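July, bimanual cell, handover work cont.

Picked up where Doina left off with the two-arm hold. Question for this block: does conditioning the policy on the gap between fingertips cut down on the arms pulling against each other when both have hold of a thin object? Baseline is the Wurmont checkpoint, trained on 341 demos. The new one gets the same demos with the gap added as an input, everything else unchanged, 50 rollouts each.

Clutter left on the table on purpose. Glass rack back left, lidded cups to the right of it. Object is the small flat package, start pose jittered by hand between rollouts.

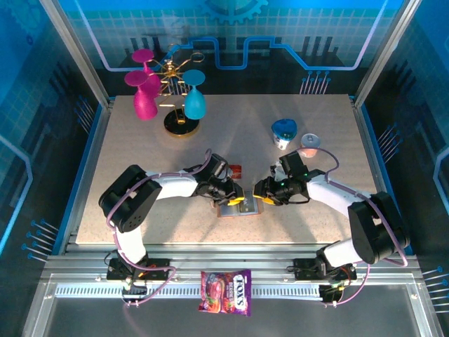
Two-arm hold on the flat package, one gripper on each edge, left and right.

Gap input helps at the moment of second contact – the peak in wrist current is lower and the second arm settles sooner. It does nothing for the approach. Failures there look the same under both checkpoints: the second arm comes in high and closes on air. Aušra thinks the depth offset is stale after the last base re-bolt. Plausible, haven't checked.

Timeout was 600 steps. Too generous, most failures are decided by about step 200.

To do:
Redo extrinsics, both arms.
Rerun baseline with the new offset before comparing anything.
Ask Esben whether the current logs are filtered upstream.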